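The Long Way Back to Istitdale

A small-press novel about two sisters, a drowned village and a missing ledger has readers passing copies hand to hand. Its author would like to get on with the next one.

The first thing to know about Kindunness is that it starts with the funeral and then refuses to go back and explain whose it was. Not for 77 pages. You get the food. You get the weather, the argument over parking, a cousin who has brought the wrong child. By the time a name turned up I'd guessed three times and been wrong each time, and I read these things for a living.

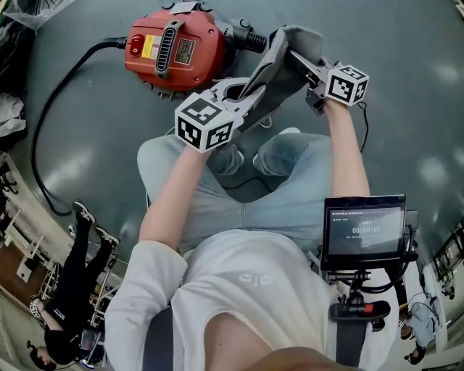 Otis Benavides

So. Xiomara Dvorak, second novel, out in October from Montes, a press so small the phone rings in somebody's kitchen. First printing of 1,000. Gone before the reviews ran. They've gone back to press twice and the new run has a corrected map, if you care about that sort of thing. I do. On the old map the river runs uphill.

The setup is simple enough. Two sisters, Ines and Paulette, grew up in Istitdale, a valley town of 400 people that was cleared out for a reservoir when they were girls. Everybody was paid. Some were paid a good deal more than others, and the ledger that says who got what has been missing ever since. Then a dry summer, the water drops, the church steps come up out of the mud and so does a lot of old feeling. Paulette wants to find the ledger. Ines, who stayed close by and married the son of the man who kept it, very much doesn't.

You'd expect a thriller. There's a version of this book that is one, and Dvorak told me she wrote it. "It was terrible," she said. "Everyone was running. I had a scene with a flare gun." She threw out 300 pages and kept the dog.

The dog is Fimo. Old, deaf, bad hips, belongs to Ines but will only sleep in Paulette's car. I don't usually hold with dogs in novels, they tend to get run over at the two-thirds mark to make us cry. Not going to say what happens to Fimo. I will say I put the book down and made toast and came back.

We talked on the phone, early, before her shift. She still does mornings at a tire shop, front desk, and had maybe forty minutes. She talks fast and backs up a lot. Asked whether Istitdale was a real place she said no, then sort of, then told me about her grandmother, who was moved off a farm in the fifties and kept the front door. Just the door. It leaned in the garage for years with the key still in it.

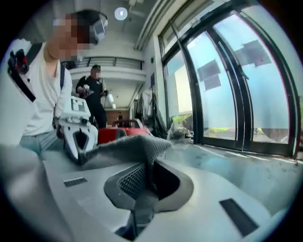 The door made it into the book, in chapter nine, and it's the best thing there. Ines has it in the barn behind the paint cans. Paulette finds it and knocks on it. That's the whole scene, a page and a half, and it does more than the big confrontation at the dam which comes later and goes on too long. Dvorak knows. "I could of cut that by half," she said. "I was tired and I liked the rain."

Other complaints. The husband is thin. He fixes things, he looks out of windows. The chapters from the surveyor's letters are in italics and there are a lot of them, and my eyes gave out. And the title, which is what the girls' mother called it when she did you a favor and made sure you felt it, gets explained twice when once was plenty.

But the sisters, though. They fight like people who've had the same fight since they were six, half of it in shorthand, and you pick up the shorthand without teh author stopping to help. A line about a blue coat on page 12 means nothing. By the end it's the meanest thing anybody says.

I asked about the ledger, whether she knew all along what was in it. She did. She wrote the whole thing out, every family, every amount, and taped it up over the washing machine. None of it's in the book except one entry. Her editor begged for more and she said no.

What's next is a shorter one, set mostly on a ferry. No sisters. She wouldn't tell me the title and then someone wanted a quote on four winter tires and she had to go.

Kindunness by Xiomara Dvorak is published by Montes, in paperback. Get the second printing for the map.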